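Pekstead library floor is down at last, and I've been in to walk on it
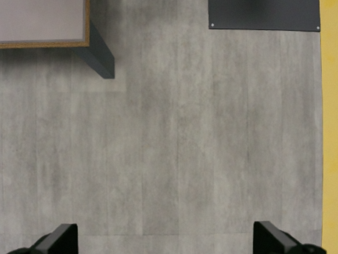
I got into Pekstead library on Wednesday, a bit before nine, and I'm happy to report that you can finally get from the front door to the large print shelves without stepping over a roll of old carpet. If you've been following this saga (and judging by my inbox, plenty of you have) you'll know the reading room has been shut since the radiator pipe went in the winter, and that we've all been squeezed into the two front rooms with the photocopier and the children's beanbags. Well, the reading room is open again from this week. The argument over what should go down underfoot has ended in grey, a mottled, cloudy sort of grey with a stony look to it, laid in long parallel planks with joins so faint you have to go looking for them. I know some of you wanted green. I wanted green! But I've come round to it faster than I thought I would, and it does make the place feel bigger.

The old carpet, for anyone who has moved here lately, was brown with an orange fleck and had been there since before I had a library ticket. It had a path worn into it from the desk to the newspapers and another one, fainter, to local history. When the water got under it the smell was something else, and by the time they peeled it back there wasn't much to discuss. The boards below had lifted in the corner by the fire exit and those had to come out too, which added weeks.

The work was done by Erkholm, the flooring people on the Afolabi Road estate, and the bill for the floor itself came to £3,000. That's a good deal less than the figure going round the market in spring, which had somehow grown to the price of a small car. The insurance paid for the pipe and the boards but not for the covering, because the carpet was reckoned to be past its life anyway (I can't really argue with that), so the £3,000 had to come from somewhere else. Most of it was the book sale money, and the rest came out of the quiz nights and a very generous cheque that arrived with no note.

Now, what's changed inside. The newspapers have moved to the window side, where the light is better in the morning but where you will get the sun in your eyes after lunch. Large print has come down to waist height, and about time. Crime is still by the door, as it should be, and the westerns have been split up among general fiction, which I think is a mistake and have said so. There are 40 chairs in the room now, all the same height, and they stack, so evening talks can go ahead without everyone carrying one in from the corridor. The two old armchairs have been kept. They've been cleaned and they are still the first seats to go, so get there early.

I asked at the desk about noise, as a hard floor in a quiet room had been bothering me. The answer was that chairs have felt pads under them and the trolley has been given new wheels. I sat for an hour with the paper and can tell you that footsteps do carry more than they used to, especially boots, and that somebody dropping a hardback makes quite an event of it. The trolley was fine. A rug for the children's corner is on order, and until it turns up story time will stay in the front room at its usual hour.

A word about the name over the door while I'm at it, as I keep being asked. The reading room is going to be called the Flunduvora Room, after the barge that brought the first crates of books up the canal when the library started. There's a painted board from her stern in the museum store and the plan is to have it on loan and hung over the local history shelves. It wasn't up when I visited. I'm told it needs a proper bracket, and that the wall has to be looked at first after all that damp. I like the name very much, even if I've yet to hear two people say it the same way.

Opening hours have gone back to what they were before the flood, including the late evening on a Wednesday. The toilets are open, the lift is working, and the photocopier has stayed in the front room for the time being. Returned books can go through the slot again, so please stop leaving them in carrier bags on the step! Anything borrowed while the room was shut has been renewed without a fine until the end of June, but do check your ticket if you had things out on loan from another branch, as those run on a different system and mine had one showing as overdue.

There's an open morning coming up with tea and a small sale of withdrawn stock, mostly travel and cookery. I had a nose through the boxes and there's a good run of walking guides and far too many books about slow cookers. Paperbacks will be priced in pence and hardbacks at a pound, cash in the tin. If you've got photographs of the reading room from years back, the desk would love to see them, as they're putting together a little display for the wall by the lift. Originals will be copied while you wait and handed straight back.

Work on the back office starts next, so the side gate will be locked for a while and bikes should go in the rack at the front. I'll go in again once the barge board is up and let you know how it looks.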